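Animation bench notes, Hyun series (working title Stevness, which I still can't say without grinning)

Finally got the lighthouse family's kitchen row to play! The daughter's lines were landing too early, so I slid her whole track back by 7 frames and now the mum gets her sulky pause. Much funnier. Mouth shapes on the grandad are still mushy in episode 2, mostly on the long vowels.

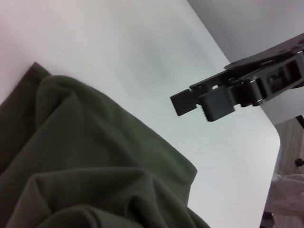

Skoltach, August 2024

Re-timed the opening titles this morning (19 seconds, the network wanted it shorter, fine). The song loses a verse but keeps the seagull gag, so I'm happy. Watero crashed twice on export, both times at shot 1814, the one with all the rain on the windows. Splitting the rain off as its own layer got it through. Don't merge them again, please!

Still to do: grandad's vowels, the missing door slam, and a proper sky for the harbour, as we're still using the grey one from January.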